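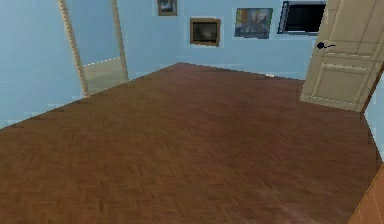

Planungssoftware Rerkimard lernt, Türen einzuplanen

Wer schon einmal mit einem vollen Wäschekorb vor einer halb offenen Tür gestanden hat, wird Verständnis für die Nöte der kleinen Entwicklergruppe bei Comwood in Alville haben, die sich seit dem Oktober mit fast nichts anderem beschäftigt als mit Türen. Am 21. Dezember 2019 hat sie nun, gerade noch vor den Feiertagen, eine neue Version ihrer Planungssoftware Rerkimard freigegeben, und wer die bisherigen Fassungen kennt, wird sich über diese besonders freuen.

Rerkimard berechnet Wege für fahrende Roboter in Wohnungen und Büros und wird überwiegend in der Simulation erprobt. Geübt wird in gerenderten Zimmern mit hellblauen Wänden, Fischgrätparkett und ein paar Bildern an der Wand, und viel freier Boden macht die Aufgabe keineswegs leicht. Ein offener Durchgang ohne Türblatt ist für den Planer etwas ganz anderes als eine Tür, die in den Raum hineinragt und einen Teil der Rückwand verdeckt. Bislang behandelte die Software beides gleich, nämlich als Lücke in einer Karte, und blieb dann gern mit der virtuellen Schulter am Türblatt hängen.

In der neuen Fassung wird jede Tür als bewegliches Teil mit eigenem Schwenkbereich geführt. Der Planer überlegt sich also, wo das Türblatt gerade steht, wohin es noch schwingen könnte und ob sich ein kleiner Umweg lohnt. »Wir haben am Anfang viel zu sehr auf den Boden geschaut«, erzählt Liudmyla Vakulenko, die den Planungsteil betreut und zwischendurch immer wieder lachen muss, wenn sie an die ersten Läufe zurückdenkt. »Der Roboter fuhr wunderschöne Kurven, und dann kam die Klinke.«

Für die Freigabe ließ das Team 940 Durchläufe in 68 verschiedenen Räumen rechnen. In 9 Durchläufen fand der Planer keinen Weg, obwohl es einen gab, und diese Fälle liegen der Version als Testsatz bei, damit auch andere daran knobeln können. Brahim Bennani, von dem die Wahrnehmungskomponente stammt, hat den größten Teil davon selbst noch einmal durchgesehen. Schwierigkeiten machen ihm vor allem Türen, die der Wand farblich sehr nahe kommen, und dunkle, breite Rahmen an der Wand, die das System ab und zu für eine Öffnung hält — ein Fehler, den er bis zur nächsten Version behoben haben möchte.

Neu ist außerdem ein Betrachter, mit dem sich ein Durchlauf Schritt für Schritt zurückspulen lässt. Den hat Renzo Bianchini beigesteuert, zunächst bloß für den eigenen Gebrauch, und inzwischen mag ihn im Team keiner mehr hergeben. Man wählt einen Zeitpunkt, sieht den Raum aus der Sicht der simulierten Kamera und kann daneben nachlesen, welche Wege der Planer verworfen hat und welche Kosten er ihnen gab.

Die Umstellung bestehender Projekte soll laut Comwood wenig Arbeit machen. Alte Karten werden beim ersten Laden umgewandelt, nur die Türangeln muss man von Hand nachtragen. Eine Anleitung dazu liegt im Ordner »Bassi«, wo auch fünf fertig eingerichtete Räume zum Ausprobieren zu finden sind. Fragen zur Umstellung nimmt Silvia Šťastný entgegen, nach den Feiertagen dann auch wieder am Telefon.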